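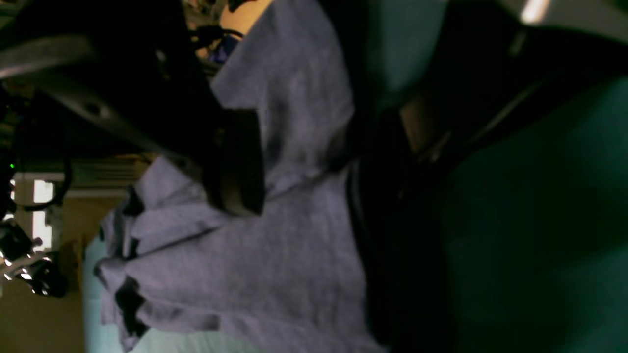 Figure 3. Vue de la caméra de poignet, bout de doigt noir en appui sur un tissu gris lavande froissé. L'image est tournée sur le côté, comme dans tous nos enregistrements bruts.

3.2 Mise en place et entretien de la cellule

Je vais m'attarder un peu sur la cellule elle-même, parce que les articles que j'ai lus en préparant ce travail passent très vite dessus et que j'y ai pourtant laissé une bonne partie de mon printemps. La cellule s'appelle Tronari (le nom vient du premier script de commande, il est resté) et elle est installée à Nandstead, dans une pièce que je partage avec Algirdas Dzene. Il s'occupe du câblage et des pièces usinées, moi des réglages, du calibrage et du carnet d'entretien.

Commençons par la caméra de poignet, puisque tout passe par elle. Elle regarde le long de la pince, et on voit bien sur la figure 3 à quel point la pince et sa bride mangent l'image ! J'ai d'abord essayé de l'écarter davantage pour dégager la vue. On gagnait du champ, c'est vrai, mais le support plus long vibrait à chaque arrêt du bras et le calibrage ne tenait pas la matinée. Nous sommes donc revenus au support court, avec la caméra couchée sur le côté pour que son connecteur ne frotte plus contre le bras. Les images sont redressées au moment de l'entraînement et jamais avant : je préfère garder les fichiers tels que la caméra les donne, quitte à pencher la tête devant l'écran.

Viennent ensuite les doigts. Un bout de doigt arrondi a l'avantage de pouvoir pousser dans un tissu souple sans l'accrocher, et pour les mailles un peu brossées comme celle de la figure 3 c'est un vrai confort. Le revers de la médaille, c'est que la surface se charge de peluches et devient glissante petit à petit, sans prévenir. Nous avons fixé le nettoyage à toutes les 200 saisies, avec un chiffon humide puis un chiffon sec, et le remplacement des embouts dès que le bord paraît lustré à l'œil. J'aurais aimé donner un critère plus sérieux que « lustré à l'œil ». Nous avons bien tenté de mesurer le frottement sur une petite rampe, mais les valeurs changeaient plus d'un opérateur à l'autre que d'un embout à l'autre, et j'ai fini par abandonner la rampe.

Le zéro de la pince mérite aussi quelques mots. Après chaque changement d'embout, je ferme les doigts à vide, je note l'ouverture lue par le contrôleur, puis je recommence avec une cale de 20 mm. Si les deux lectures ne tombent pas d'accord, je démonte et je regarde la vis de l'embout avant de toucher au logiciel (presque toujours, c'est la vis). L'opération complète prend environ 38 minutes, remontage et essai compris. Algirdas va plus vite que moi, je le reconnais volontiers, mais il oublie de remplir le carnet.

Pour l'éclairage, nous avons choisi de laisser la pièce assez sombre. Une pince noire au-dessus d'un tissu froissé projette de toute façon des ombres dures, et les surfaces polies renvoient des reflets qui saturent localement l'image dès qu'on pousse la lumière. L'exposition de la caméra est bloquée et réglée sur le tissu. Tant pis pour la fenêtre, qui ressort à peu près blanche, et pour la pince, qui se fond souvent dans le noir – le contour des plis reste lisible et c'est lui qui nous intéresse. Avec l'exposition automatique, l'apparition de la fenêtre dans un coin suffisait à faire basculer toute l'image, et les séquences devenaient pénibles à comparer entre elles.

La panne qui nous a coûté le plus cher en temps est arrivée le 8 juin. La caméra perdait des images par paquets, mais seulement quand le poignet tournait loin vers la gauche. J'ai soupçonné le pilote, puis le disque, puis le pilote encore une fois ! Algirdas a simplement pris le faisceau entre deux doigts, il l'a plié près de la bride, et le flux s'est coupé. Le câble travaillait à cet endroit à chaque rotation. Nous l'avons remplacé, nous avons laissé une boucle plus large et déplacé l'attache vers l'avant-bras. Une inspection du faisceau, bras en butée des deux côtés, figure depuis au début de chaque séance. En reprenant les enregistrements, j'ai écarté 276 séquences où il manquait des images, y compris celles qui paraissaient récupérables.

Le jeu de séquences Bolholm, décrit en 3.3, a été entièrement enregistré en juillet, après cette réparation et avec le nouveau passage de câble. Les essais plus anciens, du temps du support long, ne servent qu'à la comparaison de la section 5.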